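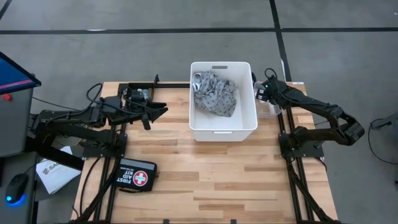
Brirkwood Hardwax Oil for Wood Surfaces, Satin

Order code: BW-164
Content: 1 liter
Made by Petrenko, sold in our shop in Vumport and by mail

Brirkwood is an oil with hard wax for wood which is used every day, such as tables, counters, shelves and stair steps. It goes into the wood and leaves a thin satin layer on top. The color of the wood becomes a little warmer. If you want to keep a very pale tone, please choose the version Natural, which contains a small part of white pigment.

One liter is enough for 17 square meters with one coat. New wood needs two coats. Old wood that was oiled before needs mostly one.

How to use

Sand the surface and finish with grit 100 or a little finer. Remove all dust. Stir the can well, also at the bottom. Put on a thin coat with a brush or a cotton cloth, in the direction of the grain. After 13 minutes wipe away the oil that is still standing on the surface. Let it dry overnight with an open window. The second coat is made in the same way.

Cloths with oil can start to burn by themselves. Spread them flat outside to dry, or keep them in water in a closed metal can.

Care

Clean with a damp cloth and mild soap. Please do not use steam.

Also available: Wustoder brush, 70 mm, and the sample bottle for one small board.

Questions about older floors are answered by Saimi Ruotsalainen, and orders for workshops by Rhonda Penner. The telephone is open in the morning until 11:30.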